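The Handover

The simulator ran in the back half of the shop, on a machine the Sorance people had left behind with its side panel off. Krishnan had built the room over December evenings: walls first, then the floor, then the furniture. He had never said whose room it was.

Wultedex wanted 700 clean grasps before the grant period closed. The log stood at 695. Each run began at the same pose, arm up and over, fingers open, and the planner had 5 seconds to commit to a path.

"It stalls on the bowl," Krishnan said. "Contact solver. I set friction too low."

Urkum read the log again. The solver was fine. The planner had found 2000 valid paths and rejected them all. Cost term 3819, undocumented, was set to infinity.

"What is 3819?"

Krishnan wiped solder off the iron and did not look at the screen.

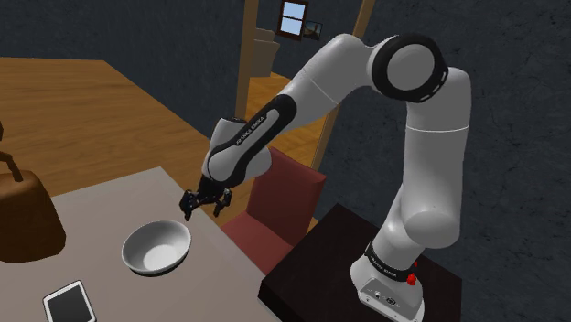 Ľubomír Skála

"You put in a maroon chair," Urkum said. "And an armchair in the next room. The arm can't reach either one."

"They're static meshes. They cost nothing."

"And the handbag?"

He set the iron in its stand. "Hers was brown," he said. "I put it where she put it. The term keeps the table the way it is."

Urkum opened the file. The term was one line long. He could delete it, and the last five grasps would finish before the heater in the shop cycled off. He saved a copy under a new name – room and all – and removed the line from the other.

"Run which one?" he asked.

Krishnan pulled up a stool. "Yours," he said. "Leave mine open."

Comments (3)

gantry_post: Had to read the handbag line twice. Good.

mel: A planner would time out before rejecting 2000 paths in 5 seconds on that box. Liked it anyway.

oldservo: More of Urkum please – does the grant come through?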